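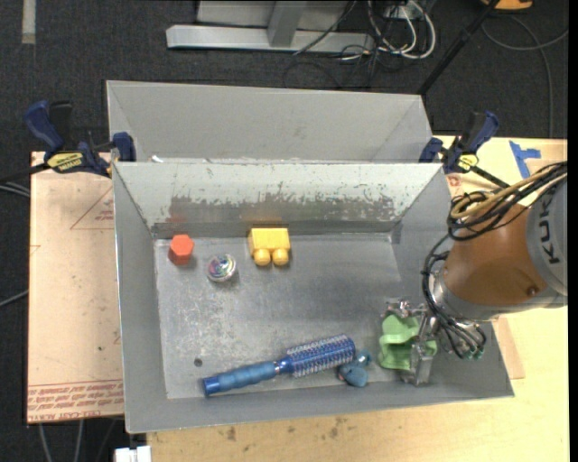 A KUKA robot arm over a grey metal bin

The Lutstead crossing is a land border post on the road between Iordache and Braseck. It handles foot passengers, cars and light freight, and is the only staffed post on a 77-kilometre stretch of the boundary.

History

The first post was a customs hut with a single barrier. Traffic stayed light until the road was sealed, after which a passenger hall and a second vehicle lane were added. An asylum office opened in the hall later, under its first head, Iulian Ene.

In April of the year after the office opened, 359 people travelling on foot reached the crossing in one group and asked for protection. The vehicle lanes were closed for 3 days while their claims were registered. Most slept in the passenger hall or in tents on the Iordache side. The closure was criticized by hauliers in Braseck, and a later review by the lawyer Gearóid Ní Bhriain found that the post had too few interpreters and no written plan for large arrivals.

Operation

The crossing now has four vehicle lanes and a separate walkway. It is open from 6 a.m. to 10 p.m., and freight must arrive before 8 p.m. Asylum claims can be made at any time the post is open. Claimants are interviewed on site and then moved to the reception centre at Climia, where they stay until a first decision is made.

See also

Climia reception centre
Iordache–Braseck road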